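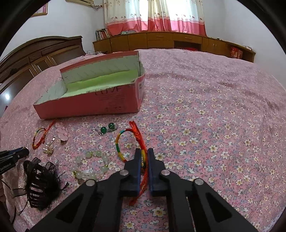 Sorting of donated small items, Illstead store
Progress report to the Ganlow fund, period to the end of November
Prepared by Floarea Furtună

Jewellery and hair accessories are the part of the Illstead grant I was least keen on when the application went in, and I am still not sure they earn the hours we put into them. The money was given so that mixed bags of donated trinkets could be sorted, paired, cleaned and sold, in place of going out by weight. A good deal of that has been done. The trouble is that a bag tipped out on a bedsheet gives you things that have very little to do with each other: a braided cord bracelet in orange, yellow, green, teal and red, another much like it, a pale pink hair clip, earrings with dark green beads. Each wants a different decision, and each decision takes longer than the price on the tag would suggest.

What was promised

The application said we would clear the backlog of small items held at Illstead and Flenholm, set up one way of sorting for both places, and have stock ready for the December sale. It also said that sorting would "pay for itself within the year". I did not write that sentence and would not have.

What has been done

By the end of November 263 pieces had been sorted, checked and bagged for sale. The target was 443. Flenholm started late and its share is mostly still in the bags it came in, so the shortfall is largely theirs, although I would not want to hide behind that. At Illstead we lost time in the first few weeks by sorting everything by colour, which looked lovely and helped no one find anything. We now sort by kind: bracelets, earrings, hair things, brooches and ornaments, and a last group for whatever remains.

Earrings have been slow. A pair that arrives as a pair must be kept as one from the first minute, and we now fix them to a card before anything else is touched. Single earrings are held for a month in case the other turns up at the bottom of a later bag. So far this has reunited 5 pairs. Sorin Neagu thinks that is a good result. I think it is a lot of small envelopes.

Braided cord bracelets have gone better than I expected. They need little beyond a look at the knots and the loose ends, and where two are alike we sell them as a set. Beaded bracelets are more of a worry. We pull each one gently to test the thread, and any that give way go into the repair tin, which is getting full. There is no money in the current budget for thread or clasps.

Hair clips are checked at the spring and wiped. A pale one on a patterned cloth is very easily missed, and at least one was folded up with the sheet and found the next time it was shaken out. I have asked for a plain dark cloth twice. It would cost next to nothing and I would count it as the most useful purchase of the whole project.

Gold-toned and pearly pieces are priced as costume jewellery unless somebody who knows better says otherwise. Mihăilă has offered to look over anything doubtful, but wants them sent in batches – and we have not had a batch large enough to be worth the trip.

Spending

The grant has paid for cards, bags, labels, a lamp and sorting hours. Hours are the line that is over. Our estimate allowed for around 9 minutes a piece, including pricing, and that holds for bracelets and clips. It does not hold for earrings or for anything tangled, and chains in particular can eat a whole morning. The other lines are within what was agreed.

What I would ask the fund to consider

First, that the target for the next period be set after Flenholm has opened its bags. Any figure given before then is a guess, and the last guess is why this report reads as it does.

Second, that a small sum be moved from labels, where we have plenty, to thread and clasps. Without it the repair tin will end up going out by weight, and we will have paid to sort things we then give up on.

Third, that takings from the December sale be looked at by group. Sorin expects the earrings to justify themselves. I expect the cord bracelets to sell and the single earrings to come home again, and would be glad to be shown I am wrong.

Sale figures will follow in the next report, along with a count from Flenholm.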